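Teal (the color)

Teal is a deep blue-green, and I'll admit up front that it's my favorite entry to work on here. The name comes from a small duck, the common teal, which has a stripe of the color running back from its eye. People in English used the word for the bird for centuries before anybody thought to use it for paint or cloth, and the color sense only settled in during the early 1900s.

Where teal starts and stops is a matter of taste. On a computer screen it has a fixed recipe (no red, then green and blue in equal amounts, each at half strength), and it was one of the sixteen basic color names in early web pages. Off the screen it's a free-for-all! Paint makers stretch the word from something close to turquoise all the way down to a nearly black sea green. The Imholm paint card I keep in my desk has 284 chips on it, and 4 of them have teal in the name. I would call two of those plain green, and my sister would fight me on it.

Mixing it by hand is easier than people expect. I start with a blue that already leans green, add a little yellow, and then calm it down with a tiny touch of orange or red. Too much and you've got mud — go slowly. White lifts it toward the bright, swimming-pool end, and black kills it fast, so I use a dark brown for shadows. 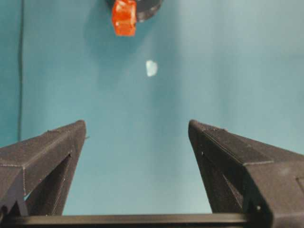
Cloth is another story. Dyers used to get blue-greens by dipping the same piece twice, first in a blue vat and then in a yellow bath from a plant such as weld. The yellow usually faded sooner, and that's why the leaves and grass in so many old tapestries look blue today. Tímea Kovács, who taught the dye class I took in Danzer one April, had us do 56 test strips with different dipping times, and I still have mine pinned over the sink. The best one got the shortest blue dip and the longest yellow.

In houses, teal comes and goes. It was big in the 1950s for kitchens and bathrooms, often next to pink, and it came roaring back in the late 1980s and the 1990s on windbreakers, sports uniforms and motel carpets. I grew up with a teal bathtub and loved it.

See also: Cyan; Turquoise; Viridian; Weld (plant)

Contact the editors | © Memon Color Pages | Back to top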